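Delivery robot takes over the long walks at Pirano sports park

Staff at the Pirano sports park are getting used to a new arrangement this winter. Since September, a wheeled robot has been making the supply runs between the clubhouse, the stores and the outer buildings, a job that used to be split among whoever was on shift.

The machine was supplied by Hudine and is looked after by the park's own grounds team. It carries drinks crates, towels, first aid restocks, paper goods and small tools. It runs on the paved paths only and stays off the grass. When it reaches a building it stops and waits until somebody opens the lid and takes out what they ordered.

The path beside the playing field is its main route. Before the change, staff walked it with a hand cart several times a shift, sometimes for a single box of cups.
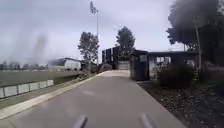
The path alongside the playing field, looking toward the park buildings.

Venkatesh Mudaliar, who manages operations at the park, said the walking had become a sore point. The grounds team has 24 people on its books, most of them part time, and their hours were being eaten up by fetching and carrying.

"We went through the old job sheets and found that people were putting down 'stores run' more than they were putting down mowing," he said. "They were hired to look after the fields and the buildings. The cart was supposed to be a small part of it."

The park logged 700 robot trips between the start of the service and the end of the year. Each one is ordered from a tablet in the building that needs the goods. The order goes to the stores desk, where one person packs the load and sends the robot out.

That desk is new. Nobody held a stores job at Pirano before, and the room was left unlocked for staff to help themselves. Now the shelves are labeled and the stock is entered when it goes out. Mudaliar said the park lost no positions, but three people had their duties rewritten. One of them, Mohandas Ramasamy, moved from general grounds work to the stores desk.

Ramasamy had pushed the cart for years and said he was in two minds about giving it up.

"My knees are better, I will say that," he said. "But I used to see everybody on the way round. You would stop and hear that a tap was leaking or a gate was stuck. Now I hear about it when they type it in, if they type it in."

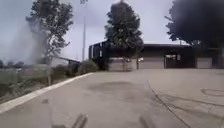

Other staff raised the same point at a meeting in the first weeks. Small faults were going unreported, among them a loose drain cover and a light that had been out for days. The park has since added a walk-round at the start of each shift, with no cart and no deliveries attached to it. It takes up part of the time the robot was meant to save, and Mudaliar said he has accepted that.

"I had the whole saving written down as mowing hours," he said. "I have had to cross some of that out."

The robot has its limits. It will not cross loose mulch, and it slows down or stops when people are close. On busy match days it is kept off the field path altogether, and the cart comes back out. It also needs a clear place to turn at each stop, which meant moving bins and bike stands away from some of the doors. Planters outside the clubhouse were shifted as well - a change that drew more complaints than the robot did. 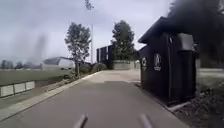 Pay for the grounds team has not changed, but the hours have been shuffled. The early shift used to begin with a full restock of the outer buildings, which called for two people. One person now covers it from the stores desk, and the second starts later in the day, when the teams arrive for practice. Two of the part-time staff asked to keep the early start because of family arrangements, and the park agreed.

Training was short. Sketside, the contractor that set up the ordering system, ran two sessions on the tablets and one on what to do when the robot stops where it should not. Every member of the grounds team is allowed to pause the machine or move it aside by hand. Only the stores desk and the supervisors can change its route.

Ramasamy keeps a paper log next to the screen. He writes down each time the robot needs help, with the place and the cause. Most of the early entries were for doors propped open across its route or hoses left lying on the path. He said the list has become shorter as people have learned to leave the way clear, though wet leaves were a nuisance in the fall.

Loads are another matter still being worked out. Staff at the outer buildings at first ordered items one at a time, which kept the robot going back and forth and the desk busy. The park now asks for orders to be grouped, with urgent first aid items as the exception. Some staff still carry small things over themselves. Mudaliar said there is no rule against it and he does not plan to make one.

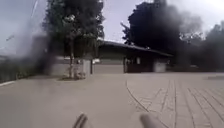

What happens next

The present agreement with Hudine runs through the summer. Before then, the park will decide whether to keep one robot or add a second to serve the Kandasamy pavilion, which is still supplied by cart. The pavilion path has a step in it and would need a ramp first.

Staff will be asked for their views in a written survey. The questions will cover workload, shift times and safety on the paths, and there will be a space for comments. Ramasamy said he already knows what he will put in his. He wants the stores desk moved to a room with a window on the path.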